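Clustum Boards > Home and Kitchen > Cups, Mugs and Glassware

Topic: Which cups do you keep when you have way too many?

ruredis_rita
Posted February 15, 2018

Hi everybody, I hope this is the right corner for it. We're moving in June and I've promised to get the cups under control before then. I counted last night and we own 102, which made me sit down for a minute. My husband says keep 20 and donate the rest. I'd love to do that, but every time I pick one up I remember who gave it to me and back it goes on the shelf. How do you all decide? Do plastic ones even deserve a spot, or should it be ceramic only?

arrieta_lane
Ceramic only, for me. Plastic picks up a coffee smell sooner or later and I can't get past it. I did a big clear-out after my mother moved in with us (she brought her own, bless her) and the plastic went first, and I haven't missed a single piece of it. Be brave, Rita!

Si-woo Ok
I'm going to disagree with arrieta_lane, in a friendly way. I'm forever setting cups down next to whatever I'm working on, and a light one with a handle is a wonderful thing to have when your elbows are as careless as mine. My good mug comes out too, mind you, I just keep it a little farther over. I'd never pick one kind and give up the other.
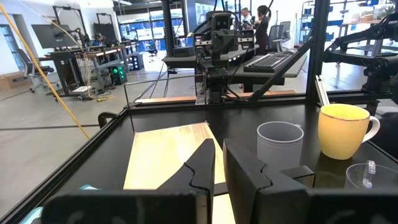
Gray plastic cup beside the board, yellow mug to the right of it.

The mug has the reddish-brown rim and the white handle, and I'm a sucker for a rim in a different color. It makes even plain tea feel like company is coming over. The gray one is as simple as a cup gets, straight sides and a small handle, and I'd pack it first if I were moving. So my vote, Rita, is to sort by what you reach for and let the material take care of itself.

arrieta_lane
OK, that yellow is gorgeous and I take back nothing about the gray one, haha. I'd still have it out the door by lunchtime.

flelter_fan
Can I ask about clear plastic cups? There's one over at the right in Si-woo's picture and I have a whole stack of those from birthday parties. They hold rubber bands and odd screws at my house. Do they count toward the 20?

ruredis_rita
Oh no, please don't make me count the ones with screws in them! I'm saying they're storage now.

Si-woo Ok
Storage, definitely. And wrap your handles separately when you pack, a bit of newspaper through the loop and then around the whole cup.

ruredis_rita
Thank you all so much. Five went in the donation box this morning, all ceramic, sorry arrieta_lane. I'll start on the top shelf after supper.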